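Home Papers Software People Contact

Search this site Enter keywords Go

4.2 Keeping the planner and the cameras in step

I'll own up to the dullest bug in the paper first, as it ate most of March. Our task planner (Kustow) asks the perception node for a fresh set of views before every motion, and for a long while it was happily planning on stale ones! Each camera had its own clock in the simulator, so one view might lag another by up to 60 ms, and the tilt of the robot's body made the mismatch look like a calibration fault. Nerys Llewellyn spotted it while she was rewriting the logger – I'd been fiddling with the extrinsics for ages.

The fix is small. We stamp all views from one simulator tick and drop any set that's short of a member. Over 947 planning calls in the kitchen room we dropped 2 sets, and the planner simply asked again.

The gripper views were the other headache. When an arm points up and away from the counter, there's hardly anything in view for the object detector to work with, and our first version kept guessing anyway. Now Kustow reads a low feature count as "no news" and keeps the last object map for up to 200 ticks (Maite Aranda's idea, and a good one). Views over the counter are treated as normal. 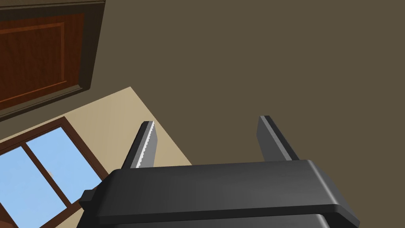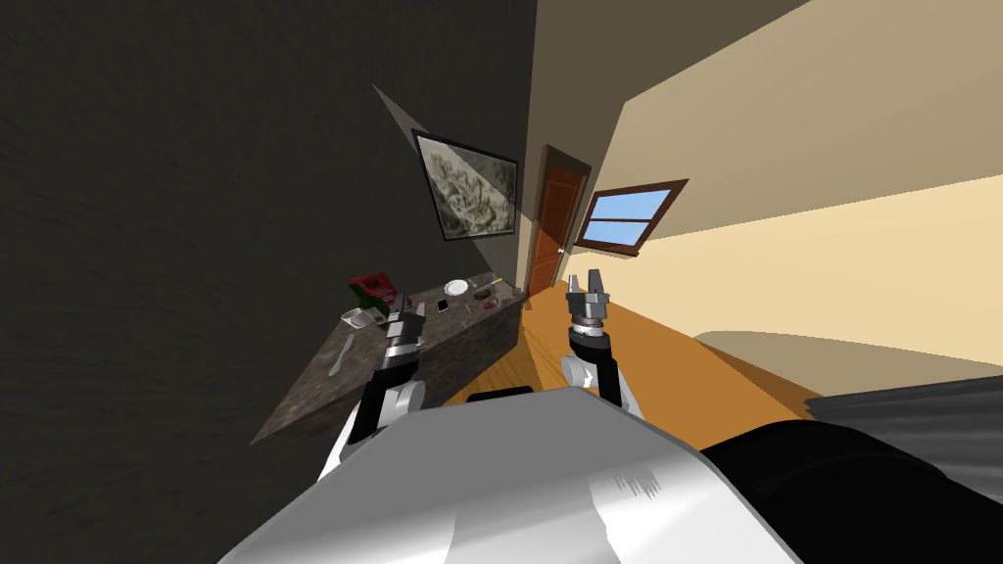
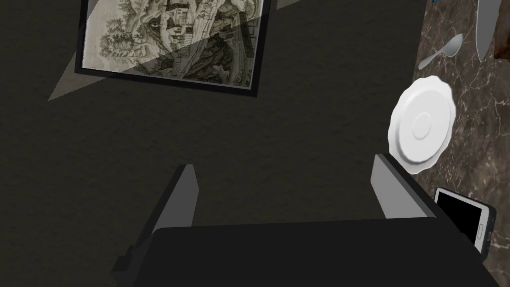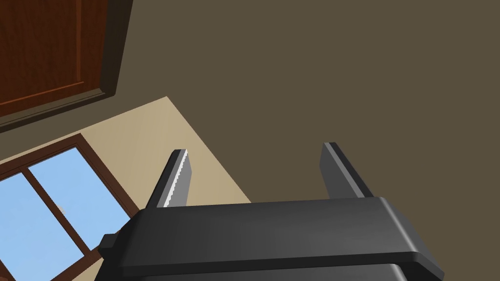 Figure 6. Simulated views from the kitchen room. Second: body and both arms. First, third and fourth: gripper views, nothing held.

Contact: Grondbridge Robotics Group | © Grondbridge | Back to top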